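Storing home-dried herbs and pulses: containers, moisture and labelling
Community Help, Food Storage and Pantry section

Posted by Kalkidan Gebremichael

I should be grateful for guidance on the storage of home-dried goods. I manage the shared kitchen at the Purnen allotment society, where members dry herbs, sliced apples, beans and chillies between August and November. The drying itself is carried out in a cabinet dryer set at 60 degrees and causes us little difficulty. The trouble begins once the goods are put away.

Last season we lost a full batch of apple rings and two jars of marjoram. The apple had become leathery and showed white spots within five weeks. The marjoram was free of mould but had lost nearly all its scent. Both had been kept on an open shelf opposite the window, in whatever members had brought from home.

The society has now agreed to buy containers of one kind for everybody. I have been asked to put forward a written recommendation and would welcome advice on the following matters.

Whether glass is to be preferred to plastic for fruit, and whether the answer is the same for herbs.
How long dried goods should be left to cool before they are closed up.
Whether the small drying sachets sold for pantry use are of any real benefit.
What should be written on the label.

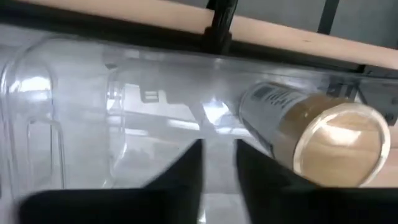
Our budget is limited, and I would prefer not to ask members for a second contribution. Glass jars of a suitable size would take up most of the sum available, so plastic has been proposed by several people. A large clear container with a recessed panel moulded into its side, of the sort shown, would let members see the contents without opening it, and the panel might be a sensible position for a label. I am less certain that clear walls are wise for anything that fades.

The room is kept at an even temperature through the winter, although the kettle and the hob are both in regular use.

Reply from Muthu Bangera

The points are taken in the order in which they were raised.

Material. Either glass or food-grade plastic is acceptable for dried fruit, provided that the lid closes tightly. The lid matters a great deal more than the body. Glass does not take up smells and may be heated for cleaning, and it should be chosen for chillies and strong herbs if the budget can cover only a few jars. Plastic that has held chillies should not afterwards be used for apple.

Light. Clear containers of any kind should be kept in a closed cupboard. Loss of colour and scent in marjoram is what one would expect on a shelf facing a window, and a change of container alone will not correct it.

Cooling. Goods should be spread out and left until no warmth can be felt in them. For herbs this may take half an hour, and for apple rings somewhat longer. Anything closed up while warm will give off moisture, which settles inside the lid and returns to the food.

Conditioning. This step was not mentioned in the enquiry and may explain the spoiled fruit. Pieces from one tray never dry to quite the same degree. Fruit should be placed in a container filled to two thirds, closed, and shaken once a day for a week. If droplets appear on the walls, the whole batch should go back into the dryer. If mould appears, the batch must be thrown away. Picking out the affected pieces is not sufficient. Herbs do not need conditioning when the leaves crumble cleanly.

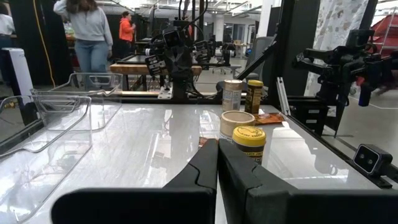
Arrangement of the cupboard is worth some thought before any purchase is made. Each member's small packets should be gathered together, so that the door is open for as short a time as possible. Two clear plastic bins with handle cutouts, like the pair on the marble-patterned surface, are suitable for holding closed jars and sealed bags. An open bin of this type gives no protection against damp and must not be used for loose dried food. Its purpose is to allow a group of jars to be lifted out in one movement and the shelf behind to be wiped.

Sachets. They are helpful in a room where a kettle is in use, but they will not rescue fruit that was packed too moist. Only those marked for use with food should be bought, and they should be replaced according to the packet.

Labels. The contents, the month of drying, the month of packing and the member's plot number will be enough. Pencil on paper tape lasts better than felt pen, which rubs off smooth plastic.

As to quantity, containers holding 400 grams are a convenient size for apple rings. A larger one is opened more often before it is finished, and each opening lets in damp air.

Reply from Dvorak

Agree with the above on the cupboard. We used Lukar tubs for three seasons and the lids went slack in the second. The Grusix ones have a replaceable seal, which can be ordered separately. Beans should be put in the freezer for two days before storing, in case of weevils. Let them come back to room temperature with the bag still closed.

Further comment from Kalkidan Gebremichael

I am obliged to both contributors. Conditioning had not been part of our practice and will be added to the instruction sheet beside the dryer. The society will buy glass for the chillies and strong herbs and plastic for the remainder, all to be kept in the lower cupboard on the wall away from the hob. May I ask whether the daily shaking is also required for beans, or for fruit only?

Reply from Muthu Bangera

Fruit only. Beans should be dried until they shatter under a hammer, and may then be frozen as advised and stored directly.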